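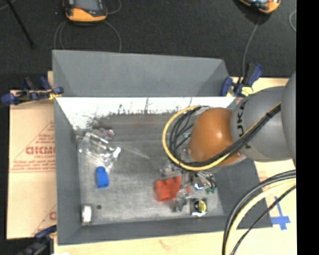 Caixa de miudezas presa com grampos azuis a uma mesa de tampo claro. No fundo, entre outros objetos, uma fita métrica redonda, um bloco azul e um tijolo de encaixe vermelho-alaranjado.

Caixa de miudezas

Caixa de miudezas (também caixa das coisas soltas, caixa da tralha ou, em algumas oficinas, simplesmente "a cinzenta") é o nome dado a um recipiente aberto e pouco fundo onde se juntam objetos pequenos de natureza diversa, sem divisórias e sem ordem fixa. Encontra-se em oficinas, cozinhas, escolas e quartos de criança, e é um dos utensílios domésticos mais variados que existem: duas caixas nunca têm o mesmo conteúdo!

Nome e variantes

A palavra "miudezas" designava no comércio de retrosaria os botões, colchetes, fitas e alfinetes vendidos ao balcão. Na linguagem caseira alargou-se a tudo o que é pequeno e não tem lugar certo. Distingue-se habitualmente a caixa de miudezas da gaveta da tralha, que é fechada, e da caixa organizadora, que tem compartimentos. A variante de bancada é mais larga e costuma ter paredes inclinadas, o que deixa ver todo o fundo de uma só vez e torna a procura muito mais agradável.

Forma e materiais

O modelo mais comum é retangular. As paredes inclinadas têm duas vantagens: a mão entra sem bater na borda e as peças que rolam voltam ao centro. Os fundos metálicos ganham riscos e manchas com o uso, e muitos donos estimam essas marcas como outros estimam a pátina de uma tábua de cortar. Os fundos claros facilitam a localização de peças escuras; os fundos cinzentos são mais tolerantes com o pó e com a tinta.

Em mesas onde se trabalha com força, a caixa é fixada ao tampo com grampos de aperto, colocados de preferência nos cantos. Também é frequente marcar o seu lugar na mesa com fita adesiva colorida, solução barata e que se refaz num minuto quando a mesa muda de função.

Conteúdo habitual

A fita métrica é talvez a habitante mais fiel destas caixas. Nos modelos redondos de bolso, a lâmina ou a fita enrola-se dentro de um invólucro que cabe na palma da mão, e o amarelo com preto tornou-se uma combinação muito apreciada por se ver bem no meio da confusão.

Os tijolos de encaixe chegam à caixa vindos de brinquedos desmanchados e por lá ficam, úteis como calço, peso ou molde improvisado. O mesmo acontece aos blocos de cantos arredondados, que as crianças reclamam de volta com surpreendente regularidade. Os pequenos cilindros (tampas, rolhas, buchas, carretéis) formam um grupo à parte, já que rolam para os cantos e são os últimos a ser encontrados.

Os sacos de plástico transparente merecem uma palavra. Servem para agrupar parafusos ou peças do mesmo conjunto, e uma etiqueta branca basta para identificar o que guardam. Amarrotados, ocupam mais espaço do que parece e escondem o que está por trás, razão pela qual os manuais de arrumação aconselham a alisá-los e a guardá-los dobrados.

Arrumação

O método mais conhecido entre os entusiastas portugueses é o de Haris Butt, autor do folheto "Paracha", publicado pela pequena editora Givance. Butt propõe esvaziar a caixa numa toalha, todos os anos em novembro, e devolver-lhe apenas o que cabe numa só camada. O limite sugerido é de 13 objetos por caixa de bancada, número que o autor defende com um entusiasmo contagiante e que os leitores discutem há várias edições.

A escola rival, associada ao boletim Skindeo, prefere a triagem por tamanho: o que tem menos de 5 centímetros passa para um frasco, o resto fica solto. Os dois métodos combinam-se sem dificuldade, e há quem use o frasco durante o ano e a toalha em novembro.

Para a limpeza do fundo recomenda-se um pano húmido e, em seguida, outro seco. Se houver furos, convém tapá-los por baixo com fita, pois as anilhas pequenas têm um talento especial para os descobrir.

Colecionismo

Existe um modesto interesse por caixas antigas. Os catálogos Flesteck dedicam-lhes 2 páginas e valorizam sobretudo os exemplares que conservam o conteúdo original, por mais banal que seja.

Ver também

Gaveta da tralha
Grampo de aperto
Fita métrica
Tijolo de encaixe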